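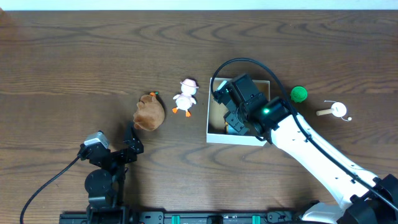

Two arms at the table, with the white arm's gripper inside the open box.

Tasitz opens hand-guided teaching to outside teams

12/30/21 - Tasitz has released Memico, its kit for showing a robot a task by hand or by remote control. The operator does the job through the arms and the system records each run. Teams in the September trial at Kaewsai recorded 80 runs per task, 300 in all for the longest one. 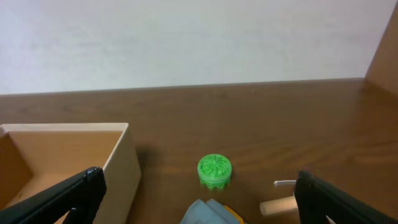 PRODUCT NEWS

Gripper views are stored with each run - a green printed gear stands mid-table in one of them. Version 2 adds remote control through Jasia.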